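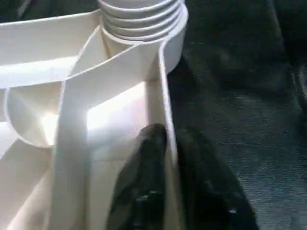 White plastic measuring cups, nested

Cups or grams? Talk me out of it (or into it)
Baking and Bread > General chat

crumbandbutter
Posts: 1,154

Right, I have gone over to the other side and I'm having a lovely time. After years of weighing everything down to the last gram I've spent the whole of February baking with cups, and I'm so much faster! Banana loaf, cornbread, two lots of scones, a tray of those oaty things with the sticky top. No batteries, no zeroing the bowl, no squinting at a display under a mixing bowl that's wider than the scale. Scoop, level, tip, done.

The cornbread is the one that sold me. It's an old recipe that was written in cups to begin with, and I'd been converting it to grams and then wondering why it came out like a paving slab. Made it as written and it was gorgeous — crisp at the edges, soft in the middle, gone by teatime.

Anyone else switched? Or am I about to be thrown off the forum?

proving_drawer
Posts: 10

Thrown off, sorry! Only joking, but I do think you've been lucky. Flour is the problem. Dip the cup straight in the bag and you pack it down, spoon it in and you get far less. I tried both with the same cup and the same bag of Berchtold plain and the difference was big enough to turn a sponge into a biscuit.
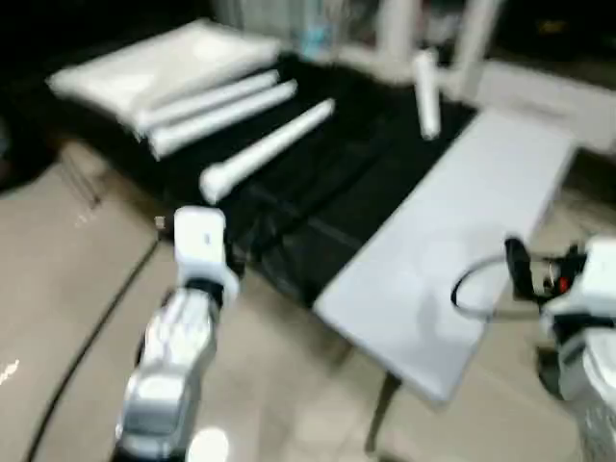 Liquids I'm relaxed about, a splash either way never hurt a batter. But for bread I want to know my water against my flour, and I can't do that sum in cups without a headache. A 1,000 g bag of strong white makes two decent tins for me and I know where I am with it.

crumbandbutter
Posts: 1,154

Fair, I do spoon and level, and I fluff the flour up with a fork first. And I wouldn't do bread this way. Well, I might do soda bread. Soda bread forgives everything.

tinloaf_coldale
Posts: 212

Both of you are right and I'm going to be annoying about it. My gran never weighed a thing in her life, she used a teacup with no handle and her scones won at the Coldale show more than once. But it was always the SAME teacup. That's the bit people miss. Cup recipes are all proportions, so if you measure everything in one vessel you're fine, and if you start mixing someone's American cups with your own mug you're in trouble.
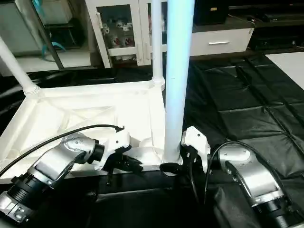 Photo: crumbandbutter

Butter, though. Who on earth measures butter in a cup? You squash it in, you scrape it out, half of it stays behind, and then you've got a greasy cup to wash. Weigh your butter.

proving_drawer
Posts: 10

Thank you! Butter in a cup is madness. Same for golden syrup.

oatsandends
Posts: 388

Syrup trick: wipe the inside of the cup with a drop of oil first and it slides straight out. Honey too. Works a treat.

I'm firmly team cups for anything with oats, nuts or dried fruit in it. I've made the Denero flapjack recipe by weight and by cup and I couldn't tell you which was which. My Fosero scale died halfway through the Christmas cake and I finished it by eye, and that was a good cake.

tinloaf_coldale
Posts: 212

By eye! Now you're scaring me. What about the baking powder?

oatsandends
Posts: 388

Proper measuring spoon, levelled with a knife. I'm not a savage. 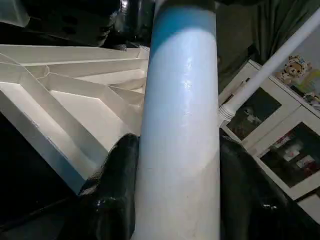
Image: crumbandbutter, forum gallery

crumbandbutter
Posts: 1,154

Loving this. So the plan for the weekend is one batch of scones by cup and one by weight, same oven, same tray, and my lot at home can taste them without being told. I'll put cheese in both. Mustard powder as well, or is that too much?

proving_drawer
Posts: 10

Never too much. Half a teaspoon, and a bit of cayenne. I still say the weighed ones will rise higher.

oatsandends
Posts: 388

And I say the cup ones get eaten first. Report back please, and put the recipe up!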